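3.2 What people told us about wash day

214 shares | 37 comments

I went into this part of the study thinking I'd be writing about water, and I ended up writing about time. We mailed 500 diaries to households in Grerngate and Ometti, and 200 came back filled in well enough to use. (Thank you, whoever drew a little sock next to every entry!) My coauthor Celina Kaczmarczyk read all of them before I did, and her pencil notes mostly said the same thing: look at when they do it. So I looked. People in Grerngate wash in the evening, after dinner, and a lot of them wait up for the cycle to end. In Ometti it's a morning job, squeezed in before work, and the clothes sit until somebody gets home. 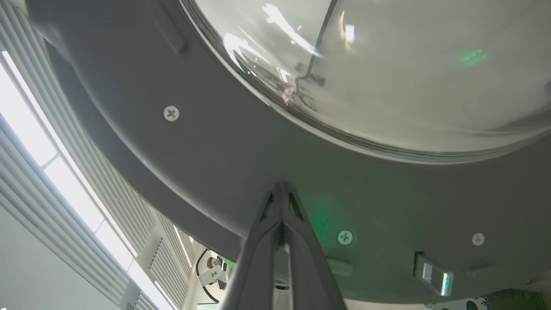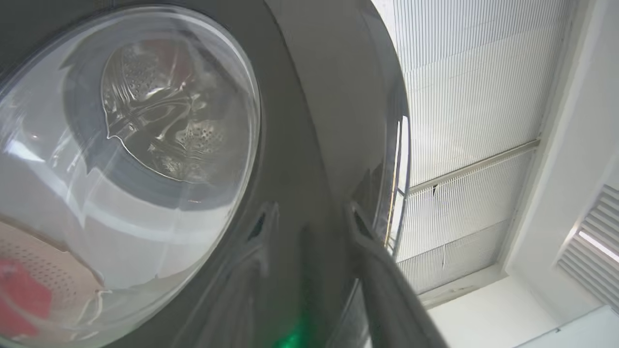
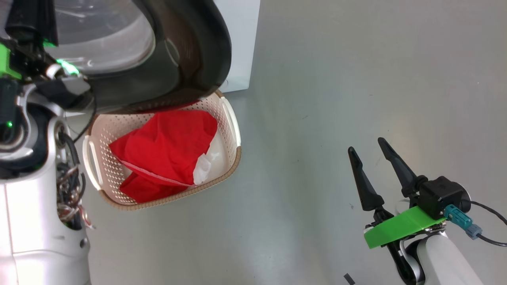 Figure 2. Front-loading laundry equipment. The last picture has the door open above a perforated basket.

The waiting is what I got hooked on. We'd asked for start times and finish times, but people kept scribbling in the margins about the bit in between – phone calls, ironing from the last load, a nap they felt guilty about. One woman in Ometti wrote that she won't start a load if she has less than two hours, even though her cycle is much shorter than that, and I know exactly how she feels. Older time-use surveys would put all of this down as leisure or leave it blank, and I think that's a mistake. You can't go to the store. You can't really settle into anything either.

We coded these stretches as "tied time" and gave them their own column. Celina and I coded the first 10 diaries together, argued quite a bit about the naps, and then split up the rest. The naps stayed in. Section 3.3 goes through the weekend entries, where the pattern gets a lot messier.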